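Print
E-mail

Notebook, sim bench — Tuesday

Task family: object into bowl, tabletop, Franka with the two-finger gripper
Project: Jesar (batch for Tekin)
Simulator build: Sandik, same as last week plus the lighting patch

Started at 7:40 with coffee and the belief that today would be a short day. The plan was to finish the bowl batch, which stood at 972 kept episodes last night, and then move on to something with corners. Neither of these things happened by lunch, or by the time lunch would normally be over.

1. Where the batch stands

The 972 are all teleoperated. I went through the last stretch of them first thing, at double speed, with a finger on the reject key. Most are fine. A few are fine in the way my parking is fine: the thing ends up between the lines and you don't want to have watched.

What I am rejecting, for whoever takes over the key:

Episodes where the object goes in the bowl by being swatted. The success check passes these without a blush. It only asks where the object ends up, and has no opinion on how it got there.

Episodes with a pause longer than 12 seconds in the middle. That is me reading a message. The policy does not need to learn to read messages.

Episodes where the arm parks over the table afterward and drifts. Trim these, don't throw them out. The front part is usually good.

Wrote the rules on the whiteboard last month too. Somebody has since drawn a duck over rule two, and I suspect the duck is me.

2. Grasps on the brown thing

The lumpy brown object has been the trouble all week. The asset list calls it item 16, and I have given up on finding a better name for it that I'd want in a shared notebook. Its collision shape is simpler than the mesh we draw, so the fingers stop a hair before or a hair after you expect, depending on which lump you picked.

Spent the first session on it with the wrist view up on the big monitor. The wrist view is the one that matters for this object. From the outside view the grasp always looks convincing, and then the thing rolls out on the way up and you feel personally insulted by a capsule collider.

Two things helped. First, coming in slower for the last bit. I had the translation gain set for the cups, which are tall and forgiving, and the brown thing is neither. Second, letting it lie at an angle in the jaws. I had been fussing to get it square across the fingers, losing a good half of my tries to the fussing, and the diagonal ones hold just as well in this build. They also give us more variety in grasp pose, which is a nice thing to be able to write in the report about what was plainly impatience.
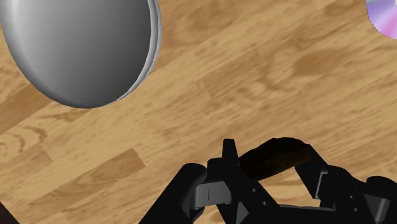
3. Resets

Reset randomization is too polite. It scatters the objects within a box on the tabletop, and the box is small enough that after an hour I could do the task with my eyes closed. If I can do that then the policy can too, and it will, and then Tekin will move the bowl a hand's width and we will get one of their short e-mails.

Widened the box at 11:20. Immediately got starts where an object spawned half inside another one and was launched across the room. Very lively. Put in an overlap test and a retry, and the launches stopped, although I kept the one where it cleared the sofa. It is in the misc folder.

Also let the bowl rotate at reset, and then remembered it is round. Left the setting on. It costs nothing.

Camera jitter for the outside view is still off. I'd like it on before the next batch, in small amounts. A fixed camera makes for pleasant reviewing and a brittle policy.

4. Second session, outside view

Ran 90 episodes after the reset change. Kept fewer than I'd hoped, mostly because of the new spots near the edge of the table where the arm has to fold itself up to reach down. The elbow goes high and the forearm comes across, and in the outside view you sometimes lose sight of part of the background behind it. Good, I think. Real rooms do that. The wrist camera doesn't care.

The CD remains on the table as a distractor. It is flat, shiny, and no use to anyone in this task, so it does its job very well. I did briefly try to pick it up, in the spirit of inquiry, and I can report that a two-finger gripper and a flat disc on a flat table have nothing to say to each other. Do not put this in the task list, please. I know somebody will want to.

Checked the start of each kept episode for an open hand and nothing in it. Earlier in the month we had a run where the recorder began late and the first logged step already had an object in the jaws, and the trained policy, very reasonably, began each attempt by closing on air with great confidence. Now there's a check in the loader. I still look, because I wrote the check.

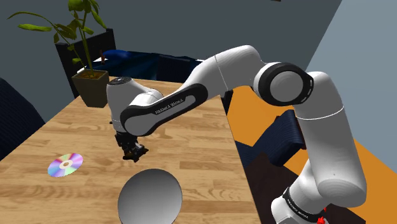 Outside view: gripper above the table with nothing in it, bowl and CD both in sight.

5. Labels

Each episode gets one line of text for the instruction. I had been writing them all the same way, and the tool helpfully fills in the last one you typed, so there are long runs of "put the brown object in the bowl" with identical spelling, including the one stretch where it is "in the bowel." Found and fixed. Search the older batches for this before Zarnik get their copy.

For the new ones I'm rotating through several wordings and dropping the color now and then. Someone will have to decide whether "the gray bowl" and "the bowl" count as different instructions when there is only one bowl around. My vote is no. My vote has been known to lose.

Also typed a few in the style of a tired person, e.g. "brown one, bowl." People talk like that to machines. I do, anyway.

6. Odds and ends

The orange floor is staying for now. It came in with the texture shuffle and I find it hard to look at past three o'clock, but the shuffle is supposed to produce things I wouldn't choose.

Wood grain on the tabletop is stretched at one end in some seeds. Cosmetic. Logged it, low priority.

Left-hand controller is losing its trigger range again. A full squeeze reads as most of a squeeze, so the gripper closes late. Recalibrated twice. If it does it a third time, swap it with the one in the drawer and label the bad one this time. We have put the bad one back in the drawer before and then solemnly swapped it for itself.

Disk on the recording machine is filling up. The depth streams are the reason. Check whether Jesar reads them at all before we buy another drive.

7. To do

Finish reviewing the 90, from the edge starts on.
Turn on camera jitter, small.
Rerun the loader check on the older batches.
Ask for a collision mesh for item 16 with at least some of the lumps in it.
Search for "bowel."
Move the reject key away from the save key.

Stopped at 5:50. The last item on that list is there for a reason and I'm not ready to write it up.

Print
E-mail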